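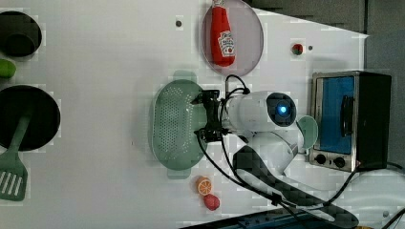 The arm and the green colander on our toy kitchen table. Yes, the ketchup gets a plate.

Home Posts Replies Media Likes

Robotics club update! Team Punda finally has the whole kitchen laid out and I am so happy with it (toaster oven included) 1/6

Our task for the Clesell student challenge: the arm clears up a play kitchen in 3 minutes, and we don't get to touch anything once it starts 2/6

I've logged 70 practice runs in my notebook. 35 of them are just me learning how to come down on a handle without smacking the table, ha 3/6

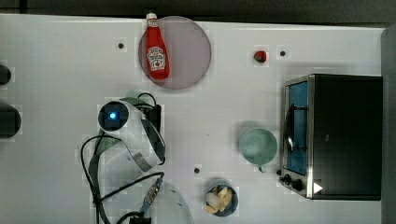

Next job is the ketchup bottle. We want it picked up and stood next to the toaster oven, and round things love to roll when you squeeze them off center!! 4/6

We've got 2 ideas for that. Slower close, or come in from the cap end. I'm voting slower close, half the team is not 5/6

If anybody at the Cortés club has tried bottles, please tell me everything. I'll trade you our colander notes 6/6

May 31, 2026

Recent posts
Vunotard build log: wrist cables again
Choosing toy food for practice
What's in our club toolbox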